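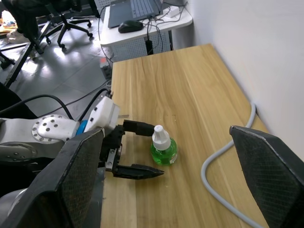 Small bottle, green liquid, white cap, next to the gripper tips.

Myklebust Club Gripper Set
For school and college robotics teams. Item 504. In stock at Ernstead.

Two black fingers with textured pads, mounting bracket, screws, one cable. Weight 330 g. Rated load 200 g, which we would treat as a ceiling. The maker calls it "competition ready" – we'd wait until your team has run it for a term. Pads wear, and spares are sold separately.

The student team at Purstead used the set for its Brudarura entry, a bottle-handling task. Their log gives about 70 clean picks before the first pad change. That is one team and one task, so don't plan a season on it. 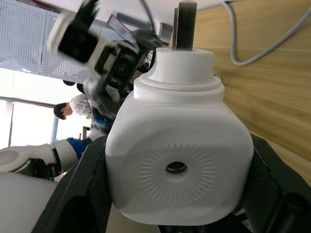
Ivan Dmytriv wrote in on 11 Jul 2025 that the load rating is fair but the manual is no use to beginners, and that his club lost two evenings to the wiring page.

Manual: PDF only. Returns: unopened sets.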